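Rosarbridge to extend wired internet to 309 homes east of the river

2022-03-23

ROSARBRIDGE — The town council voted Tuesday night to pay for an extension of the local broadband network to 309 homes east of the river, an area where many households still rely on old phone lines or cell service.

Work is to start on Negash Road once the ground has thawed and move north toward the Pluvetti development. The contractor, Skovberg, won the job in February after the council reopened bidding. Its first round drew a single offer that came in over budget.

Under the plan, the main line will follow existing utility poles for most of the route. The last stretch, through the Pluvetti development, will go underground. Residents there were told to expect short lane closures and some digging near driveways. Skovberg is required to restore lawns and pavement before it moves on to the next block.

Households will not be charged for the connection if they sign up before crews reach their street. After that, the hookup fee is $80. Monthly service starts at $39, the same rate paid by customers on the west side.
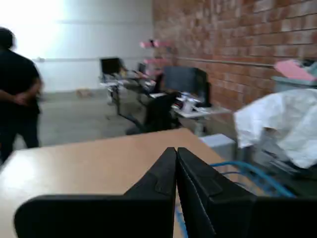 A blue cable at the side of a light tan tabletop.

The fee covers a line to the house and one indoor outlet. Wiring between rooms is up to the homeowner or landlord, and the town does not plan to offer it. Renters can ask for a connection but need the property owner's written permission. Forms are available at the town clerk's office and can be returned by mail.

Several residents told the council that they have waited years for better service. One woman from the north end of Negash Road said she drives to the library parking lot to send large files for work. Another speaker asked why homes past the county line were left out. Council members said the town cannot spend its own money outside its limits — a separate agreement with the county would be needed, and talks on that have not begun.

The measure passed with 3 members opposed. They said they supported the extension but wanted the money to come out of the utility fund over two budget years. An amendment to do that failed earlier in the evening.

Skovberg will mail a street-by-street schedule to affected addresses before digging starts. Town hall will hold an evening sign-up session next month, with the date to be posted on the town website.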